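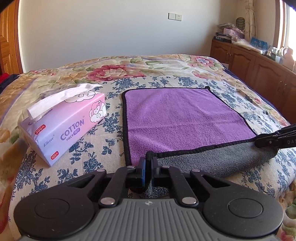 How often should you wash a bath towel? After every three or four uses, and sooner if it never gets a chance to dry out between showers.

I got into this over the holidays, when I had a full house in Skukbridge and went through more laundry in a week than I usually do in a month. My friend So-ying Hung was staying with us, and she used to work in a hotel laundry that did 268 towels on a slow day. I had so many questions for her! (She was very patient. We were up past midnight talking about fabric softener.)

The softener was the big one for me. I'd been pouring it in for years, and all it did was leave a coating that stopped my towels from soaking up water. I quit at the start of January and the difference is wonderful – my old green cotton ones, which I was ready to cut up for rags, are thirsty again. If yours feel waxy, run them once with half a cup of white vinegar and no detergent, then once more with a normal amount of soap. Never mix the vinegar with bleach, please.

Microfiber has its own rules. Warm water, low heat in the dryer, and keep it away from cotton, as it grabs every bit of lint in the load. I learned that one with a black bathrobe and I'm still picking at it.

Then there's drying, which I think matters more than the wash. A towel bunched on a hook stays damp for hours. I put up a second rail next to the window, 22 dollars from Kilach on the corner, and spread everything out flat. The bathroom smells better already. I love that rail more than is reasonable.

Shake them hard before they go in the dryer, too! Two good snaps each. It lifts the loops back up, and it's great fun if you've had a long day.

Joaquim Rocha asked in the comments last time whether line drying always makes towels stiff. Mine do come in a little crunchy, so I give them 5 minutes in the dryer on low at the end and they soften right up. Next I want to try wool dryer balls, so if you have a set you like, tell me which ones.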